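Search this site

Thu 9 October
Posted by the blog owner

The county has put out its draft rules for who counts as a resident of a town and who counts as seasonal. For Gevthorpe it matters more than it sounds. Our population is listed at 2,000, and state road money follows that number.

The trouble is the trailer park on Lergate Road. It has 400 people in it for most of the year, and under the draft they would be counted wherever they get their mail. For many of them that is a post office box in Brirnow.

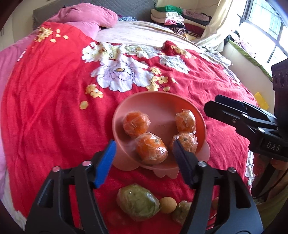
The old rule went by where a person slept on the count date in February. It had problems, but people understood it. Under the new one, two families could live side by side and be listed in different towns. I eat my oranges at home, the small kind that come each in its own plastic wrap, and I would like to be counted in the place where I eat them. The draft says mail decides it.

I read all 50 pages. The part on appeals is short and gives no deadline for an answer.
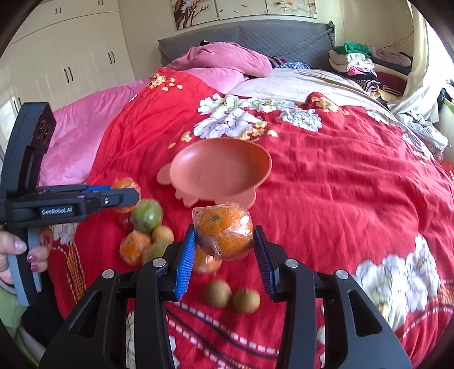 A reader in Nuttall wrote to say that they tried the mail rule over there and the school lost a bus route before the numbers were fixed. I had not heard that – I will ask the county clerk's office for the record.

Written comments can be dropped off at the town hall.

Contact | Copyright, all rights reserved | Back to top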